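Ticket 71 — Espace emprunteur Brindden
Objet : le simulateur refuse mon apport personnel
Ouvert par : Daiane Godoy
Priorité : normale

Bonjour,

Je prépare un dossier de prêt immobilier avec mon mari. À l'étape 2 du simulateur, j'indique un apport de 20 % et la page affiche « montant non valide ». Si je mets zéro, je peux continuer, mais la mensualité devient trop haute et la banque va recevoir un faux dossier.

J'ai déjà essayé ceci :
- vider le cache, puis changer de navigateur
- écrire le montant en euros au lieu du pourcentage
- attendre 45 minutes et me connecter de nouveau

Le résultat est toujours le même. En mars, avec le même compte, la simulation fonctionnait bien.
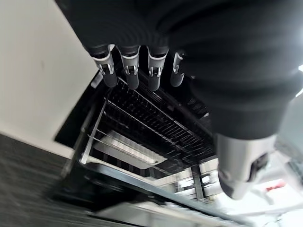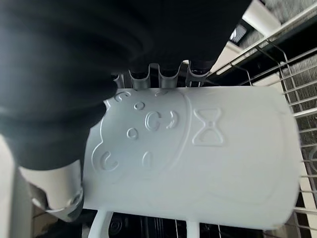
Réponse de Tarmo Toom : bonjour, le champ n'accepte plus le signe % ni les espaces entre les milliers. Pouvez-vous saisir le montant en chiffres seulement, sans virgule, et vérifier que le prix du bien est rempli avant l'apport ?

Daiane Godoy, 26 mai
Merci, j'ai fait cela et l'erreur a disparu — mais l'assurance emprunteur est maintenant comptée deux fois dans le coût total. Je laisse donc le ticket ouvert.

Statut : transmis à Kagiso Mabaso (module assurance)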